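The goat who did two winters in Prodley lock-up

If you walk down the hill into Prodley on a wet April morning, as I did, you will pass a squat stone building with a grille over its one small window. For about 90 years it held drunks, poachers and the occasional runaway apprentice. Then, for 2 winters running, it held a goat.

The goat belonged to the Kurian dairy, and her offence was eating the parish rent book. She had got into the vestry through an open door, and by the time the sexton came back from his dinner the whole of Lady Day was gone. The magistrates at Jukmont, who might have laughed it off, fined the dairy 100 shillings instead – a dreadful sum for a few mouthfuls of paper – and ordered the animal held until it was paid.

It wasn't paid, of course, and so the goat stayed put. The constable's daybook, kept in a tin box at the Cuvley reading room, records her hay, her water and, rather touchingly, a blanket. One entry complains that she had butted the door off its lower hinge. Another says she was let out for the harvest supper and came home by herself.

I had expected a tall tale with not much under it, and I spent a happy afternoon finding the opposite. The entries are in three different hands, and there is a receipt for turnips tucked in at the back. What I couldn't find was any sign that people in the village thought it odd. Animals were impounded all the time for straying, and a locked room was a locked room.

She was freed in the end when a new magistrate struck out the fine, and more than 1,000 people are said to have lined the lane, though I doubt Prodley could have held half of them. 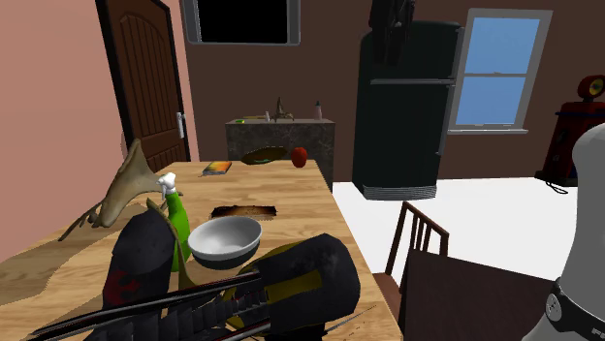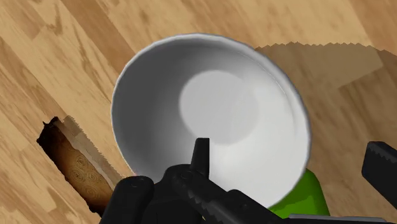 One reader from the Cuvley side, who heard I was writing this, tells me that the goat in her grandmother's version was a billy, that the book was a hymnal, and that the fine was paid off in cheese.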